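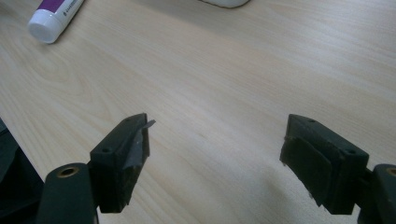
One reader, Kelmendi, wrote in to ask if the finish on the Druvdale table holds up to daily use, having already sent back a top that clouded within 43 days. Mine has not clouded, and I have had it since December.

The surface is smooth with a faint gloss, in a pale beige wood color. Grain is fine and slightly darker than the ground, with some wavy figure in places. Under soft light the sheen stays low enough to read print on white paper without glare.

Test procedure: a mug of water at 80 degrees C, left until cold, no coaster. No ring. Ballpoint came off with dish soap. Packing tape left a line of adhesive that needed rubbing alcohol and a second wipe. A steel ruler dragged flat left no mark; dragged on its corner, it left a hairline visible only from a low angle.

Height is 73 cm and fixed. The feet have no leveling adjustment, a poor omission at this price. On my floor one corner needed a cardboard shim.

Assembly instructions omit the torque for the frame bolts. Grutbridge support answered my email with a link to the same instructions.

Recommended for desk and bench work on a level floor. Reviewed 5/22/19.

Contact | Copyright Curka Reviews | Back to top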